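Trovalport Robotics Club: The Kitchen Table Project

Posted 11 Oct 2019

Most robotics clubs build something that drives around a gym and throws balls at things. Ours voted to teach an arm to tidy up after lunch. We entered it in the household category at the Clavidham Student Open, which is in January, and which awards points for putting groceries where groceries go. A full run is worth 252 points. Our best practice run so far would not impress anyone's mother.

The rules are short. Each team gets 150 seconds per round and 2 rounds, and the arm has to work from whatever layout the judges set down. No rearranging, no nudging, no leaning on the table with your elbow in a meaningful way. Objects come from a list of play food and kitchen things, and the list goes out early enough for everyone to practice on the wrong ones.

We have seven members this year, up from last year, when the club was mostly a group chat. Half of us write code and half of us put the strawberries back. The jobs rotate, in theory.

Our software is called Cukix. It was supposed to be a placeholder name. The first version knew how to go to a spot and close on it, which is a fine plan if the food agrees to be in that spot. The current version looks first -- most of the time -- and then decides. Chou is the scoring script. It is named after the cabbage from our first set of play food, and it is just as warm and forgiving as a cabbage.

A few notes from practice, for the parents who keep asking how it's going:

Round things roll. We knew this from preschool and had to learn it again in Python.

Bottles are harder than they look. Cukix likes to grab them by the cap, and Chou takes off points for that. We now aim for the body, and sometimes the arm does too.

The peeled banana has caused more arguments than any other item on the list. Is it one object or several? The rule book says "banana" and moves on with its life.

Open practice is in the back lab after school, and visitors are welcome as long as they stay behind the tape. Please don't feed the arm suggestions while it's running. If you have play food at home that your kids have outgrown, we'll take it, bite marks and all.

Gallery
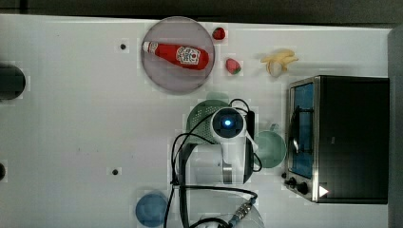 Ketchup on the plate, two strawberries off it, and the banana already half out of its peel. The toaster oven is over on the right, and everything else is up to Cukix.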